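Simulierte Roboterarme sollen Ordnung halten - der Beweis steht noch aus

Ein Greifverfahren namens Festness soll zweiarmigen Robotern beibringen, längliche Gegenstände an Wandhalterungen zu handhaben, und zwar allein anhand simulierter Übungsläufe. Das teilte die Projektgruppe Zimumero im August mit. In 828 Durchläufen habe das System die gestellte Aufgabe überwiegend gelöst, heißt es. Was als gelöst gilt, legt die Gruppe allerdings selbst fest.
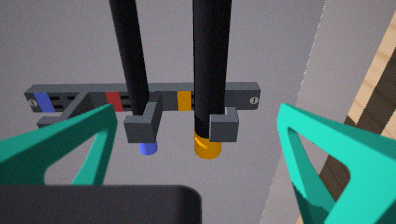 Festness teilt eine Bewegung in kurze Abschnitte und bewertet jeden davon neu, bevor der nächste beginnt. Neu ist das nicht. Schwierig wird es dort, wo wenig Platz bleibt: Zwischen den dunklen Haken der Schiene und den schwarzen Stäben mit blauem und orangefarbenem Ende entscheidet der Winkel des Greifers. Farbige Markierungen auf der Schiene machen die Umgebung zudem übersichtlicher, als es eine gewöhnliche Werkstattwand wäre.

Von den 828 Läufen wertete die Gruppe 229 gesondert aus, angeblich die anspruchsvollsten. Nach welchen Kriterien ausgewählt wurde, geht aus der Mitteilung nicht hervor.
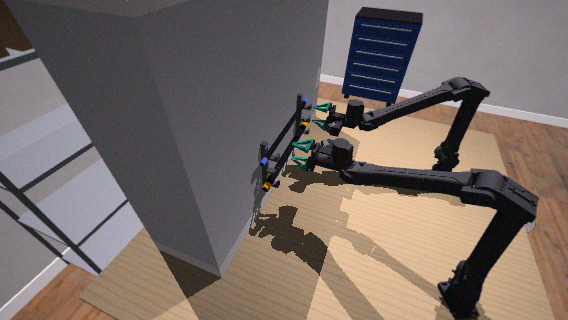

Von der Redaktion Fotska, Ressort Technik

Beide Arme arbeiten bislang ausschließlich am Rechner. Reibung, Spiel in den Gelenken, verschmutzte Griffe - all das lässt sich nachbilden, aber eben nur so gut wie das Modell. Einen Versuch mit echter Hardware kündigt Zimumero für den Standort Căpraru an, ohne einen Termin zu nennen. Die Auswahlkriterien und der Programmcode sollen später folgen.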